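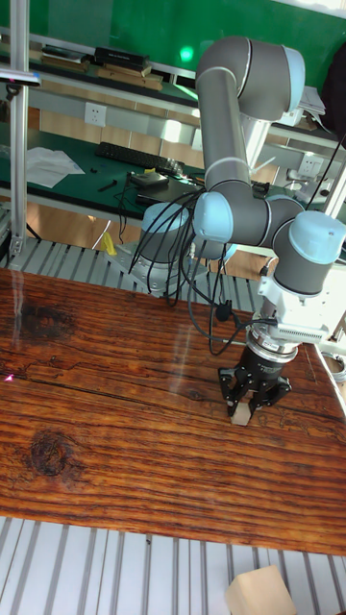
Care of Varnished Wood Slabs and Bench Tops

Home | Workshop | Wood Care | Finishes | Contact
Print this page | E-mail this page

The Ollside workshop advice service receives many inquiries regarding thick wood tops with a glossy finish. The following guidance applies to slabs used as work surfaces at home or in a shared shop.

Routine cleaning. Dust should be removed with a soft, dry cloth, working in the direction of the grain. A damp cloth may follow, provided that the surface is dried at once. Scouring powder and steel wool should not be used on varnish.

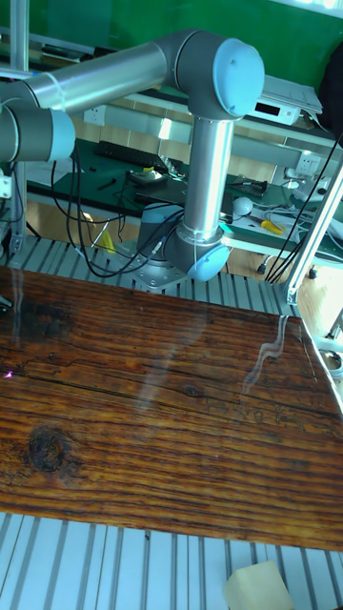 Cracks and knots require separate attention. Grit collects in any opening and will scratch the finish when a cloth is drawn across it. A soft brush should be run along each crack before wiping. Where long cracks follow the grain, as they do on this plank, the brush should travel the same way. The large dark knot toward the left should be brushed gently and checked for lifting varnish at its rim.

Inspection. Users are advised to look across the surface at a low angle toward a lamp or window. Dull patches in the reflection may indicate wear. Small patches may be rubbed lightly with 350 grit paper and given a thin coat of matching varnish. The repair should be left overnight before the top is returned to use.

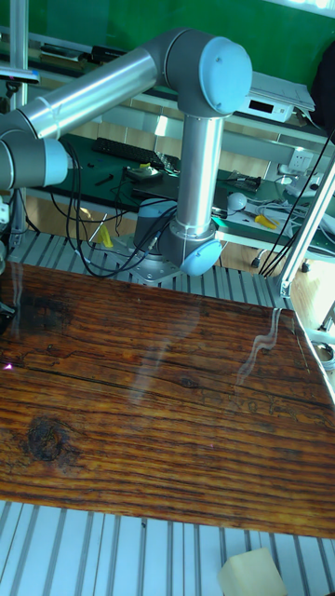

Workshop Notes, No. 78

Slabs resting on metal rails should be lifted when they are moved, with one person at each end for longer pieces. Dragging marks the underside. The rails should be swept before the slab is set down again, and the grooves cleared with a narrow brush.

Print this page | E-mail this page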